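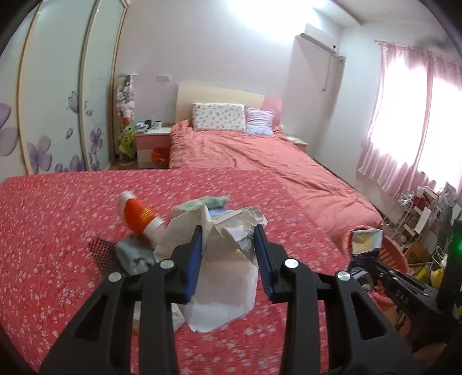 Hunside's town-wide swap is back in September, and it's moving to Finard

If you've got a spare room you can't walk across anymore, this one is for you. The Hunside swap is coming back this September, and after two years in the parking lot behind the old post office it's going indoors, into the former Finard furniture store on Mill Street. I got the word from the town clerk's office yesterday afternoon and I've been going through my closets ever since (with not much to show for it, I'm afraid, apart from a bigger mess on the bed).

For anyone new in town, the swap is pretty simple. You bring stuff you don't want, you leave it on the tables, and you take home stuff somebody else didn't want. No money changes hands. No one keeps score either, so you can drop off three boxes and leave with a single lampshade, or show up with one paperback and go home with a bike. My neighbor did exactly that last year and she still rides it to work!

The last swap drew 636 people through the gate, according to the clerk's office, and that was on a day when it rained sideways from lunch on. I was there. I spent a good part of the afternoon under a tarp with a box of somebody's jigsaw puzzles, and I watched a perfectly nice rug soak up what must have been half the lot. So a roof is very welcome news.

The Finard building has been sitting empty for a couple of years now, and if you grew up here you probably remember the big showroom with the fake living rooms in the windows. I bought my first couch there. The new owner, Nazmiye Karakaya, also owns Tatlı, the little pastry place next to the bus stop, and she's planning to move the bakery into the front half of the showroom next spring. Until the construction starts she's letting the town use the whole ground floor for free.

I stopped by Tatlı to ask her about it and ended up staying for two coffees. She told me she'd been to the swap both years and had furnished most of her daughter's dorm room from it. "The building is just standing there with the lights off," she said. "I'd like people to get used to walking in the door again." She'll have a counter set up by the entrance on swap day with tea, coffee and those pistachio rolls that are always gone by the time I get there. Food does cost money, in case you were hoping.

Now, the changes. There are a few, and some of them are going to annoy people, so I'll lay them out the way they were given to me.

Drop-off is now separate from the swap itself. Doors open at 8 in the morning for drop-off only, and the tables open to everybody at 10. In past years it all happened at once, and you'd get folks going through a box while you were still carrying it, which I found kind of funny but I know not everyone did. If you drop off early you can stay and browse once the tables open, you just can't start grabbing beforehand.

Bedding and clothes have to be washed and folded. This was always the request, but this year they'll send it home with you if it isn't. Bedspreads and blankets get their own area in the back, where Finard used to have the mattresses, and there'll be enough room to open one up and see how big it is before you commit. I have brought home two "queen" blankets that turned out to be twins, so I'm all for it.

Half-used bottles are out. That means cleaners, shampoo, paint, anything liquid that's been opened. The clerk's office says they were stuck with a whole pickup load of the stuff at the end of last year and had to pay to get rid of it. Unopened is fine. For the rest, the county drop-off on Route 401 takes household liquids all year round, and it's quick, I've done it on my way to the dentist.

Electrical things get plugged in before they go on a table. Nurkano, the repair shop over by the laundromat, is sending a couple of its people with a workbench, and they'll test your toaster or your fan on the spot. If it's a small fix they may do it right there. If it isn't, you take it home again. I asked whether I could bring in a radio I've been meaning to have looked at since forever, with no plan at all to give it away, and got a look. So I guess not!

Big furniture is allowed for the first time, as long as you can get it through the double doors on the side. There's a sign-up for that at the clerk's window, with 17 spots in all, and I hear a few went on the very first morning. If you've got a dresser to part with I'd get over there soon. You'll also need to come back for it at closing time if it hasn't found a new home, and they're serious about that part.

Kids' stuff stays the same as before, with its own tables near the windows. Car seats still can't be accepted. Books are welcome, but please, no encyclopedias. I've been asked to say that twice. Please, no encyclopedias.

Parking might be the one headache. The store's own lot is small and half of it will be used for unloading, so if you're only coming to browse, the better bet is the church lot across the street or just walking over. The number 4 bus stops at the corner. There's a ramp on the side entrance, and the restrooms are going to be open, which is already a big step up from the post office lot.

Whatever's left at the end goes to the thrift store over in the county seat, the same as last year, and they're sending their own truck.

The tables close at 3. The exact date is going up on the notice board outside town hall as soon as the insurance paperwork comes back, and the clerk's office expects that within the next couple of weeks. I'll post it here too when I have it. In the meantime, if anyone has a spare 1,000-piece puzzle with a lighthouse on it, I took home the box last year and it's missing most of the sky.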